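Making a big bed look hotel neat

Takes 5 minutes once you have the hang of it. Works for guest rooms too.

1. Pillows off, throw off. Pull the fitted sheet tight at all four corners, smooth it with your palm.

2. Duvet on, lengthwise, down the middle. Don't fuss with the top yet.

3. Go to the foot. Take a corner in each hand, lift a little, pull toward you. Small wrinkles are fine – big lumps mean the insert has slid, so open the cover and fix teh corners.

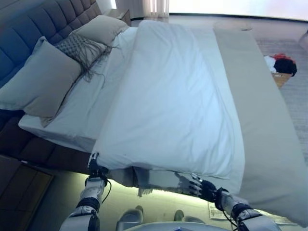 4. Pillows back. Biggest in front, knitted one beside it, tassels hanging free.

5. Last look from the doorway. Crooked? Tug one side only, then your done.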